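Honside Reuse Newsletter
June

Desktop strip-down: where the towers are up to

The desktops from Ollex have reached the strip-down stage. Fourteen towers came over in the van when the Ollex office on Mudau Road changed to laptops, along with a box of power leads and more mice than we can use. The monitors went straight to the Tai Street store and are being dealt with separately.

All 14 towers were office machines of the same general sort, in black cases, and they had spent most of their lives under desks. The dust was what you would expect. Each one was vacuumed around the vents before it was opened, and the front panels were wiped down with a damp cloth. The asset stickers took longer than the cleaning. Eucalyptus oil works on them if you leave it to soak, but keep it away from the printed labels you want to read later.

The order of work is the same as for the last lot. The tower goes on its side, the side panel comes off and the drive comes out first. Drives are bagged with the tower number and put in the locked cabinet for wiping or drilling. Memory is next, then the processor. The power supply stays in until the loose parts are out of the way, and the mainboard is left until last.

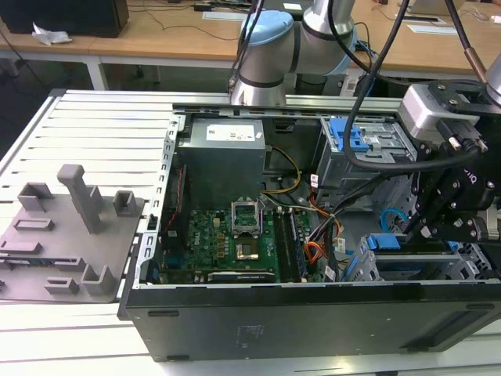 Do the memory modules have to be kept with the tower they came out of?

Modules don't need to go back into the same machine, but matched pairs should stay together. Put a pair in one antistatic bag and write the size and type on the outside. Single modules go in the shallow tray at the end of the shelf.

Processors have caused the most trouble. Two from the previous lot came back from testing as faulty and could well have been fine before they were put in a drawer together. From now on each processor goes into its own plastic clamshell. Hold it by the edges. If the old thermal paste is thick, take it off with isopropyl alcohol and a lint-free wipe before it goes in the shell. The same goes for the socket: once the processor is out, nothing should touch the contacts. If a board is going to be reused, fit a socket cover before it leaves the table. There are spare covers in the tin marked Sockets.

Power supplies are being kept if the fan turns freely and the cables are sound. They are not to be opened under any circumstances, including to clean them. If a fan rattles, the whole unit goes in the metal recycling cage. Please coil the cables and hold them with a rubber band. Last month's cage came back to us with a note from the scrap yard about loose cables catching on the forks.

SATA cables, screws and drive clips are worth the few minutes it takes to sort them. We paid $9 for a pack of SATA cables in April and then found a bag of them under the bench. Cables with a broken latch can go in the copper bin. Coloured plastic drive clips and rails should be kept with the case if the case is staying, as they are a nuisance to match up afterwards.

Coin-cell batteries are to come out of every board that is going to scrap. They go in the glass jar with a piece of tape over each one. Boards that will be reused can keep theirs until they are tested, and a fresh cell gets fitted then if the clock won't hold. A surprising number of machines that people bring in as dead have nothing wrong with them except a flat cell and some muddled startup settings.

Heatsinks and fans should be stored flat with the fan upwards. Some of the older ones have a push pin at each corner, and the pins snap if the heatsinks are stacked. There is a crate for aluminium and a smaller one for anything with a copper core. If you can't tell which it is, leave it on the shelf with a paper tag and it will be looked at on Wednesday.

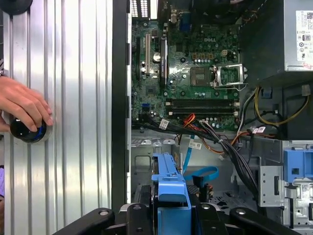 A Dell mainboard in its case, with the memory slots empty and the processor bracket open.

What happens to the parts

Nine of the towers should go back together as working computers, using the better parts from the whole group. They will get new solid-state drives and be offered first to households already on the list. The remaining five will be kept as spares or broken down for recycling, depending on how the boards test.

The drives are the main cost. We have set aside $600 for this group out of the $3,000 equipment grant, and the rest is for the replacement test monitor and the shelving at Tai Street. No money has been put aside for keyboards, so donations of wired USB keyboards are still welcome. Please check that all the keys are there before dropping them in.

We are not taking any more desktop towers until the shelf by the roller door is clear. Laptops are fine if they come with a charger. Printers are not being accepted at all, and the two left outside the door over the long weekend have had to go to the transfer station at our expense.

The next strip-down session is on Wednesday from 6.30 pm at Honside. Closed shoes are needed. Bring a No. 2 Phillips screwdriver if you have one, as ours are getting worn. Tea and milk are supplied, and drinks stay on the side table by the sink.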